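Stestetell Building Systems Newsletter
10 September 2022

Occupancy sensors: set the time delay before you set anything else

Most complaints we receive about ceiling occupancy sensors concern lights that switch off while people are still in the room. The usual cause is a time delay left at the factory value. A delay of five minutes suits a corridor. It does not suit a stockroom or a packing area, where a person may stand at one table for a long stretch with only their hands moving.

Florian Ferrand rechecked the units at the Sala site after the Kastudel controllers were replaced. Each sensor had been mounted at the correct height, but the sensitivity was at 100 percent and the delay at its minimum. The result was false triggering from the hallway and early shutoff inside. He lowered the sensitivity to 90 percent, masked the lens segment facing the door, and set the delay to 20 minutes.

Two points for anyone doing the same work. Passive infrared units need a clear line of sight — shelving above head height will block them. Ultrasonic units do not, but they pick up moving air, so keep them well away from supply vents.
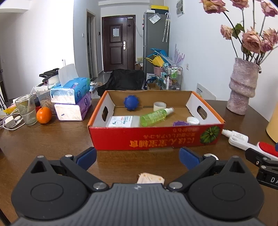

Open box tray on a brown wooden table.

Eugénie Lemaire is updating the commissioning sheet to include a field for the delay value. Please write down the setting as left, with the sensor number, and return the sheet with the job file. The new version replaces the current one in December.

We use cookies to measure visits to this site. By continuing to browse you accept their use.

Recent items
Dimming curves and low-end trim
Detutik wall controls: wiring notes
Emergency fixtures: monthly test log
Replacing ballasts in older fixtures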